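A equipa Josto não promete nada

O clube de robótica de Milbridge passou o mês de setembro a ensinar uma garra a mover-se numa casa de banho que só existe no computador. O coordenador da equipa, professor de Física, recebeu-nos sem grande entusiasmo. "Toda a gente quer ouvir que os miúdos vão construir um robô doméstico. Não vão."

O projeto chama-se Josto e concorre à Taça Kostilia na categoria de simulação. Até agora, os alunos correram 4,000 tentativas. Pelos critérios do regulamento, 1,252 contam como válidas.
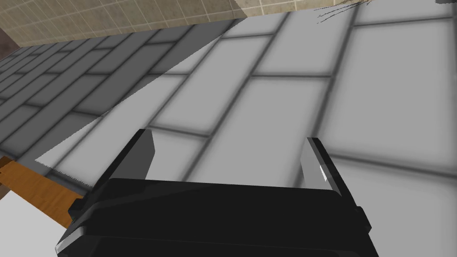 "E mesmo essas eu discuto", continua. "Um chão simulado não tem cabelos nem água entornada. Se o programa falha, carrega-se num botão e volta tudo ao início."

Uma aluna do 11.º ano discorda em parte. Diz que aprendeu mais sobre vetores com a garra do que nas aulas, mas admite que passou semanas a corrigir um erro de sinal. "Eram 171 linhas e o problema estava numa. Ninguém me deu nota por isso."

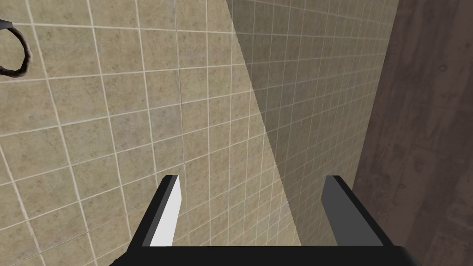
A garra da equipa Josto junto à parede de azulejo, no simulador.

A equipa tem 4 alunos e partilha a sala com o clube de xadrez. Na final, a 25 de outubro, vai defrontar a escola de Ross, que já compete há mais tempo. Perguntamos ao professor se acredita num bom resultado.

"Depende do que o júri medir — e isso ainda não nos explicaram bem. Se for só a pontuação, podemos ter sorte. Eu preferia que lhes perguntassem porque é que as outras tentativas falharam."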